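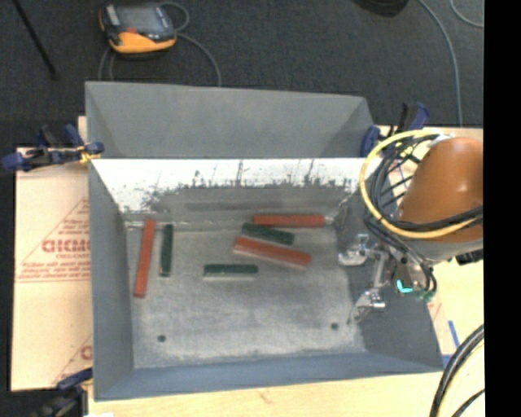
Is the Larkar 1404 worth buying if you already own a decent set of wood glue clamps?

It depends on how often you glue up panels. For a shelf or a cutting board once or twice a year, bar clamps and some patience will do the same job. If you make tabletops, doors or anything wider than a foot on a regular basis, the Larkar saves enough time to earn its space on the wall.

I bought mine from Lendirero, an online tool store I have used for years. I paid full price, and the store doesn't know I am writing this.

What you get

The kit is a pair of panel clamps that press from both edges and from the top and bottom at once. Each clamp has two steel rails joined by a screw head at one end and a sliding stop at the other. You lay the boards on the lower rail, drop the upper rail over them, set the stop, and turn the handle. As the screw tightens, the rails close on the faces of the boards and keep them level with each other.

The box also had wall brackets, screws for the brackets and a folded instruction sheet. The sheet is printed small and skips the part about adjusting the stops. I worked it out in a few minutes, but someone new to clamps will probably go looking for help.

Maximum width is 900 millimeters. The rails have no inch markings, which annoyed me for the first week. I ended up putting tape on the lower rails and writing my own marks.

Setup

The clamps came with a film of oil on everything. Wipe it all off, including inside the slots, or it will end up on your wood. I missed a spot on one rail and had to sand a faint stripe out of a piece of maple. After that I put paste wax on the rails, and dried glue has popped off with a putty knife ever since.

The wall brackets are thin. I used them for a while, then screwed a block of scrap to the studs and hung the clamps from that. The bracket screws are also too short if you have drywall over the studs.

In use

My first real job was a side table top in cherry, five boards wide. With bar clamps I would normally fight the middle boards, tap them down with a mallet, and check again after the glue started to grab. With the Larkar pair I spread the glue, closed the rails, snugged the handles, and the faces were close enough that I only needed a scraper the next day.

Since then I have used them on two cabinet doors, a bench seat and a few cutting boards. The bench seat was the only one that gave me trouble. The boards were thick, and with the upper rail at its highest setting there was very little play left to slide them in. The listed limit is 2 inches. I would treat anything over an inch and three quarters as a tight fit.

Two clamps are not enough for a long panel. For the bench seat I put one near each end and added ordinary bar clamps between them. That worked, but the bar clamps sat at a different height, and I had to shim the panel to keep it flat. If you build dining tables, plan on buying a second kit.

The handles are plastic and a little small. They turn smoothly, but my grip gives out before the screw does. A bigger handle would be the first thing I would change.

Compared with the Pryor

I borrowed a set of Pryor panel clamps last April and used them on one glue-up. The Pryor rails are heavier and the markings are better. The stop uses a pin and a row of holes instead of a friction lock, so it never slips, but it takes longer to set. The Pryor set also costs a good deal more. For a full-time shop I would look at it seriously. For a garage, I prefer the Larkar.

Good points

Keeps boards level with little effort.
Glue cleans off easily once the rails are waxed.
The friction stop is quick to move and has not slipped on me.

Bad points

No inch scale.
Weak wall brackets and short screws.
Small handles.
Instructions leave out a step.

I would buy them again at the same price. Check the thickness of your stock before ordering, and get the wax at the same time.

Posted March 16, 2019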